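### 3.2 What people keep out on the side

We came to this study through a simple puzzle. Households in Clilham told us in the first round that they liked fruit and vegetables, bought plenty of them, and then forgot to eat them. Bakhtiari and Tapley had noticed the same thing in their diary work in Pasonska, where the word "forgot" turned up so often that they gave it its own code. We loved that detail, and it shaped nearly everything in the second round.

Our sample was 119 households, recruited through the Ghorbani allotment network and by door-knocking. Each kept a food diary for seven days and took part in two interviews, one before the diary week and one after it. The diary asked for very little: what was eaten, when, and where the food had been kept before somebody picked it up. That last column was Mazandarani's idea, and it was the richest part of the whole data set! People wrote things like "bowl by kettle", "bottom drawer, under the carrots" and, in one case, "car".

Interviews were held in people's own kitchens wherever they would have us. Talking at the table made a real difference. People opened cupboards as they spoke, corrected themselves, and found things they had told us they didn't own. A retired bus driver spent most of his second interview comparing ways to keep celery crisp, and we have used his terms ("standing", "lying", "wrapped") in the coding scheme ever since.

We sorted storage places into closed (fridge drawers, cupboards, lidded tins) and open (bowls, racks, worktops). Some cases were awkward. A fridge door shelf is closed but gets looked at many times a day, and we went back and forth on it before settling on closed. Produce set out for cooking was the other hard one. We coded it as open if it had been put there before the meal was planned, and left it out if it was simply waiting for the knife.

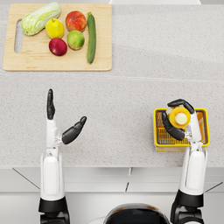 **Figure 2.** Produce on a wooden cutting board, including a napa cabbage and a lemon, on a speckled grey countertop (computer-rendered).

### 3.3 Coding and agreement

Taheri and Bagheri coded the diaries separately, then met to talk through the entries where they differed. Most of these were about leftovers. Half an onion in a saucer kept them busy for a whole afternoon, and the rule they wrote for it is given in the appendix with the rest of the scheme.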